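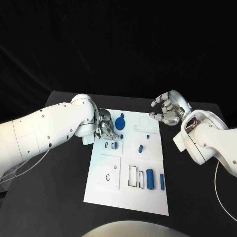 Why do we put the gears on a flat board before we put them in a box?
Because on a board you can see every tooth. Once a gear train goes inside a housing, you only know it by how the shaft feels and what the output does, and most people can't picture the inside until they've built the same thing in the open a few times.

Hands-On Mechanisms, Unit 3: Pegs, Plates and Gears
Course notes, February
Instructor: Dayana Barajas

I love this unit. It's the first one where the stuff on the table starts to feel like a machine, and it's the one former students write to me about! Read these notes before lab. Bring a pencil and something to write on that can get greasy.

What you need to know going in

A gear does its work by sitting at the right distance from its neighbor. That distance (center to center) is set by the peg. If the peg leans, the distance at the top of the gear is different from the distance at the bottom, and the teeth bind on one side and rattle on the other. So when I keep going on about pegs, that's why. Push the peg in straight down, then look at it from the front and again from the side before you put anything on it.

The ratio is just teeth over teeth. A gear with 10 teeth driving a gear with 30 teeth gives you 3 to 1: three turns in, one turn out. The output is slower and has three times the turning force, minus whatever friction eats. Put a third gear between them and the ratio stays exactly the same — try it, people never believe me. What changes is the direction. An idler flips it.

Work out the ratio on paper first and then turn the driver by hand. Put a pencil dot on one tooth of each gear so you can follow it around.

Lab sequence

Lay the board flat and lay out your parts beside it. Set the first peg. Lower the gear onto it with your fingertips on opposite sides of the rim, and let it drop the last little bit under its own weight. If it stops partway, lift it off and start over. Forcing it will chew up the bore, and a chewed bore wobbles forever.

Second gear: bring it down until the teeth touch, then rock it a hair left and right while it goes down. You'll feel it slip into mesh. It's a lovely little feeling, and after a dozen times your hands will do it while you're talking about something else.

Check the play. Hold one gear still and wiggle the other. You want a tiny bit of movement. None at all means the centers are too close, and a lot means they're too far apart. Write down which you got and what you changed.

Then the whole train. Turn slowly. If there's a tight spot, mark where it happens and see how often it comes back. Once per turn of the big gear means the trouble is in the big gear. Once per turn of the small one, well, you can finish that sentence.

Common snags

Gear on upside down. Some have a raised collar on one face, and the collar goes toward the plate.
Two gears of nearly the same size swapped. Count teeth, don't eyeball.
Peg lifts out when you take the gear off. Hold the peg down with one finger while you lift.

Write-up

One page. A sketch from above with tooth counts, the ratio you calculated, the ratio you measured over 10 full turns of the driver, and a few sentences on any tight spot. Sketches don't need to be pretty — mine never are.

For next time: read the Diekmann handout on bearings through the part about press fits, and think about what you'd do if the peg had to turn along with the gear. We start there.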